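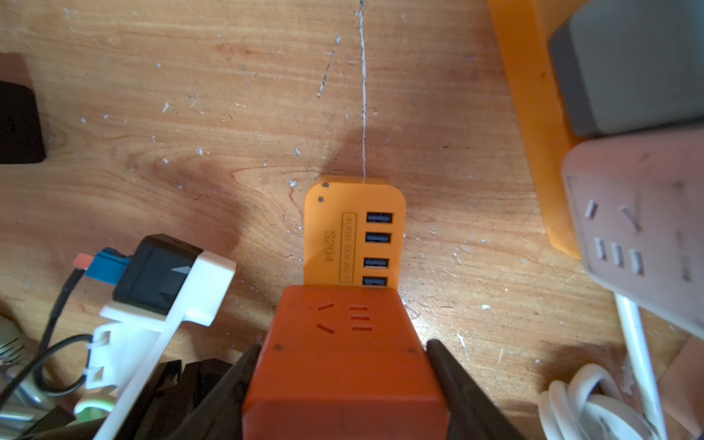 Hooman Zarei reckons the stuck notes are fixed in the April build of Mirnen and would like this ticket closed. His set ran clean all the way through, he says, and he can't see what else there is to test.

I'd like to leave it open. One clean run doesn't tell me much when the old build also gave us clean runs, sometimes a whole evening of them. The release notes say "improved MIDI reliability" and I don't know what that means. Neither does Skimetix support, going by their reply.

What I've done so far, 18 June 2011:

Played the same file out of Mirnen to the Skikulham module at 190 bpm, buffer left at default. The file has 662 note-offs. Logged the input on the second machine, Owen, with running status turned off.

Run 1: all 662 arrived.
Run 2: all arrived.
Run 3: 479 arrived, then nothing until I reopened the port. Three notes left hanging on channel 5.

So no, not fixed.
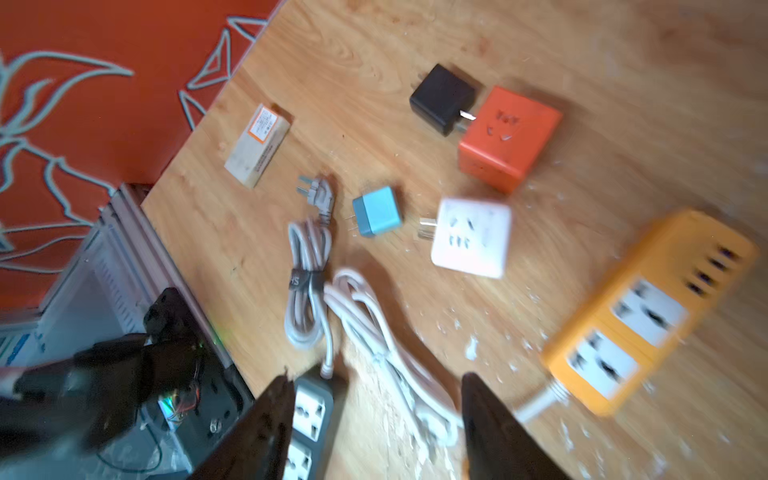 After that I put the old build back on and got the same stall on the first go, at a different spot in the file. That makes me doubt the build has anything to do with it. Support suggested the organ patch was "masking the release", which I don't buy, as the logger never saw the note-offs in the first place. They also asked me to reinstall the driver. Done, no change.

Active sensing was on for every run above. With it off I've had two good runs, and I'm not calling that a result either.

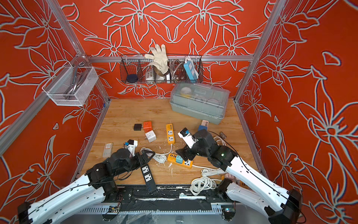

Next thing to rule out is the MIDI lead between the interface and the module, seeing it's been the same one in every test. Hooman, if you have a lead you trust, please bring it and we'll swap it before anyone touches the software again. If I'm out, leave it in the black mesh basket on the back rail, the one with the white glove hung over the front, and put some tape on it so it doesn't get mixed up with the suspect one. Same file, same tempo, sensing back on.

Status: open. Priority unchanged. Still waiting on Skimetix to say what they changed in the port handling, if they changed anything.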